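**Week 5: Reading the celebrity statement**
Media writing, section B. Notes by Rania Mansour, to go with the Clulance packet.

Bring the packet. If you only skimmed it, read at least the first three pages before class, including the original statement from Ashley Catterall's people and the two write-ups that ran that same afternoon.

### What we have

A singer's manager puts out 87 words. The words say that Catterall "is aware of the claims," "will respond at the proper time," and "asks for privacy." By dinner there are stories headlined CATTERALL BREAKS SILENCE. I would like somebody to show me the silence that got broken. A person who says she will talk later has not talked yet, and I don't see why a reader should have to get to paragraph four to find that out.

Go through the Skavik story line by line and mark each sentence with one of these:

- **S** = taken from the statement
- **O** = taken from another outlet
- **R** = the reporter's own reporting (a call, a document, an interview)
- **?** = can't tell

Last year's group argued over a lot of the O's and ?'s. They found very few R's. I found one, and it is the sentence saying the manager did not pick up the phone.

### "Sources close to"

Close how? A sister is close to the singer. So is the man who parks next to her. The Skavik piece quotes "a source close to the couple" three times, and the quotes all sound like the same publicist to me. I can't prove that, and you shouldn't write it in a paper as if I had. What you can write is that the story gives the reader no way to judge the source.

Jurgita Ots, in the reading from August, defends unnamed sources in entertainment work. Her point is that assistants and drivers lose their jobs for talking. Fair enough. She then uses that to cover a quote about what somebody wore to a party, and there she loses me. Ask what the source risks, and what the reader gets for it.

### Numbers

The Valente follow-up says fans "flooded" the singer's page with support. The number given is 2481 comments. Some problems:

1. No one says how many of those comments were supportive.
2. No one says how many she gets on a normal post.
3. The same number shows up in the Prarnum version, with the word "angry" where Valente has "loving."

One of them may have read the comments. I doubt both did.

### Timing
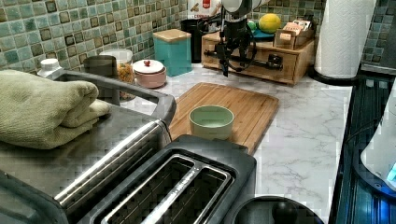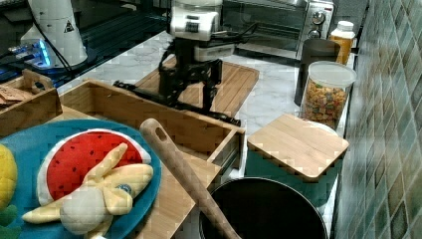
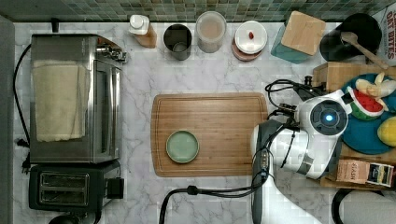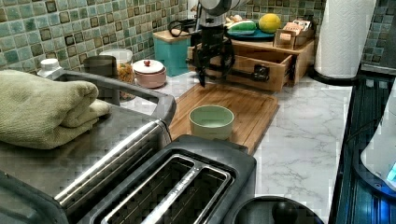 Back to the timing problem. Statements like this one tend to arrive late in the day, when the desk is thin and the quickest thing to do is paste. Look at the time on the statement (4:40 p.m.) and on the first story (4:52). Twelve minutes is enough to write a headline. I don't believe it is enough to call anybody, let it ring, and try a second number.

Gintarė Vanags takes the other side in her chapter, and you should read her before you agree with me. She says speed is the whole job on a celebrity desk and that corrections catch the rest. I asked for the corrections. The packet has one, and it fixes the spelling of the manager's name.

### Allegations

Careful here. "Accused" needs a by-whom. "Alleged" does not make a sentence safe to print, whatever you were told in high school. If the claim came from a recording nobody at the outlet has heard, say so in the same sentence.

### For next time

- Rewrite the Skavik story in 90 words or fewer using only S and R sentences. It will be dull. Hand it in dull.
- Write a headline that is true of the statement. No "finally," no "slams," no "breaks silence."
- Read Rasmus Baranauskienė on denials, first half only. The second half is mostly about his own career.

Late work goes in the box outside my office, with your section letter on it.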